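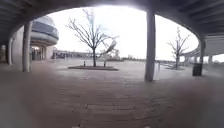

Looking out from under the concrete overhang toward a pale, overcast sky.

How to Rebalance a Simple Portfolio Without Losing a Weekend to It

By Shoshana Yazzie
Updated 21 May 2021

My mother kept her investment statements in a blue accordion folder, and when I was first learning about money I thought the folder was the hard part. If I could only find everything, I figured, the rest would take care of itself. Well, I found everything, spread it across the dining room floor, and discovered that I had no idea what I was looking at (the cat sat on the bond fund, which didn't help).

So let's go slowly. Rebalancing means bringing your mix of investments back to the mix you chose in the first place. If you decided on a certain share of stocks and a certain share of bonds, the markets will have pulled those shares out of line by the time you next look. You nudge them back. It's a pleasant little chore once you have a routine, and I do mine every September with a pot of coffee and the radio on.

I'm writing for people who hold a few broad funds and want to look after them without fuss. I'm not your adviser and I don't know your tax situation, so please check anything that worries you with somebody who does.

Before you start

You'll want the latest balance for every account you plan to include, the target mix you wrote down when you set things up, and a spreadsheet or a sheet of paper. I use a spreadsheet called Pilura that a friend from my old investment club put together, but plain columns in whatever program you have will do just as well.

If you never wrote down a target, stop and do that first. I mean it kindly! Picking a target while you're staring at your balances is a bit like deciding what to cook while you're standing hungry in the grocery store. Give it a few days, talk it over with your spouse if you have one, and come back.

Step 1: List every holding in one place

Put each fund on its own line, with the account it lives in, what kind of thing it is (stocks, bonds, cash) and its value today. Try to take all the values from the same day. Mixing Monday's numbers with last month's statement is the most common muddle I see in letters from readers, and it can send you off to fix a problem you don't have.

For funds that hold both stocks and bonds, look up the split on the fund company's page and divide the value between two lines. It's tedious the first time. After that you can copy last year's sheet and only check whether the split has changed.

Step 2: Add it up and find your percentages

Add the whole column to get your total. Then add up the stocks alone, divide by the total, and multiply by 100. Do the same for bonds and cash. The percentages should come to 100, give or take a bit of rounding. If they don't, look for a fund you entered twice. I have done this more often than I'd like to admit, usually with the same fund.

Step 3: Compare with your target

Write the target percentage next to the actual one and subtract. Let me use a small made-up portfolio so the arithmetic stays friendly. Say the target is 50 percent stocks and 50 percent bonds, and after a good stretch for stocks you find yourself at 59 percent stocks and 41 percent bonds. You're 9 points over in stocks and 9 points under in bonds.

To turn that into dollars, multiply the difference by your total. On a $20,000 portfolio, 9 percent is $1,800, so you would move $1,800 from stocks to bonds.

Step 4: Decide whether it's worth doing

You don't have to chase every wobble. I leave things alone if I'm within 5 points of my target, and I know sensible people who use a tighter band and others who simply do it once a year no matter what. Choose a rule, write it at the top of your sheet, and stick with it for a good while before you fiddle.

I once went 18 months without rebalancing because the drift never got past my band. It felt like I was neglecting something. I kept opening the spreadsheet, finding nothing to do, and closing it again, and eventually I went out and weeded the tomatoes.

Step 5: Use new money first

If you're still adding to your accounts, point the new deposits at whatever is running low. You may not need to sell a thing. The last time I did this I had $1,167 waiting in cash from dividends and a small refund, and putting all of it into the bond fund brought me back inside my band. No sales, no tax forms, finished before lunch.

Dividends can do the same job. Many accounts reinvest them automatically into the fund that paid them, but you can usually switch that off and let the cash collect for this purpose.

Step 6: If you must sell, start in the retirement accounts

In the United States, trades inside an IRA or a 401(k) generally don't create a tax bill for the year, while selling at a gain in a regular taxable account generally does. So I look to the retirement accounts first. Your mix only has to be right across everything taken together — each separate account can look quite lopsided by itself.

Before placing an order, check for trading fees and for any rule about how soon you can buy back into a fund you've sold. Be careful with losses in a taxable account too. If you sell at a loss and buy the same fund again within 30 days before or after, even in your IRA, the wash sale rule can take the deduction away from you.

Step 7: Write down what you did

Put the date, the trades and the new percentages at the bottom of the sheet, plus a sentence on why. Future you will be grateful for that sentence. Mine from a few years back says "bonds low, did not enjoy this," and reading it gave me some courage the next time stocks had fallen and I had to buy more of them.

A few questions readers send in

Should the house count? I leave mine out. I can't sell the back bedroom to buy a bond fund.

What about the emergency fund? I keep that separate as well, in a savings account, and it never goes on the sheet.

Is a target-date fund easier? Yes, much. It does the rebalancing for you, and if that's all you own you can skip this whole page with my blessing.

Next up I'll go through how to set a target mix when two people in the same household feel very differently about risk. If you get stuck on any of the steps before then, leave a comment and tell me which one.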